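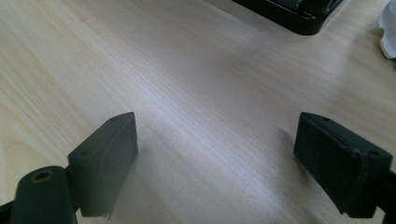
Products > Data Capture > Hand-held Grippers > Skilis H4

Skilis H4 Hand-held Demonstration Gripper

The Skilis H4 is a two-finger gripper carried by a person and used to record manipulation examples for policy training. The operator performs the task directly with the tool. Video, finger opening and tool pose are logged together and written out as one episode per demonstration. No robot arm is needed at the recording site.

The camera is fixed to the tool body and looks out past the fingers, so that the same view can be reproduced later on an arm-mounted gripper. Both fingertips stay visible in the lower part of the picture at full opening. Keep the camera mount in its factory position. Episodes recorded with different mount angles should not be pooled in one training set.

Fingers and pads

Fingers are supplied in matching pairs, left and right, in dark grey. Pads are consumable items. Lint on the inner faces does not affect logging but does reduce grip on smooth plastic and glazed ceramic, and should be brushed off between sessions. Replace both pads together if the lower edge begins to lift — a loose strip can catch on thin objects and will also appear in the recording.

Recording

A trigger closes the fingers and a thumb button starts and stops the episode. Begin each episode with the fingers open and empty, clear of the work surface. The Skekora software uses this opening interval to set the zero for finger travel, and rejects episodes where the fingers are already closed on something.

Pose is estimated from the video and the onboard inertial sensor. Plain tabletops with strong reflected light give the estimator little to follow. On glossy or pale surfaces, move the lamp or window blind until the bright band is off the working area, or leave a few fixed objects toward the back of the table. Episodes with lost tracking are flagged for review and are not deleted.

Specifications

Fingers: 2, parallel travel
Mass with battery: 560 g
Battery life: about 4 hours of continuous recording
Storage: internal, removable card
Export: video with time-aligned pose and opening log
Calibration: printed board, included

In the box

H4 gripper, one pair of fingers (fitted), 10 spare pads, calibration board, charger, wrist strap, hex key. The carrying case is sold separately.

Ordering

Grudden ships the H4 from stock. Orders of 13 units or more are calibrated as a group and take longer to leave the warehouse. Units purchased before November use the earlier pad outline and need the adapter plate listed below.

Related items

Skilis H4 replacement finger pair
Skilis pad set, pack of 10
Skilis pad adapter plate
Skekora episode review licence
Ortuño arm-mount bracket for H4 fingers
Grudden carrying case, grey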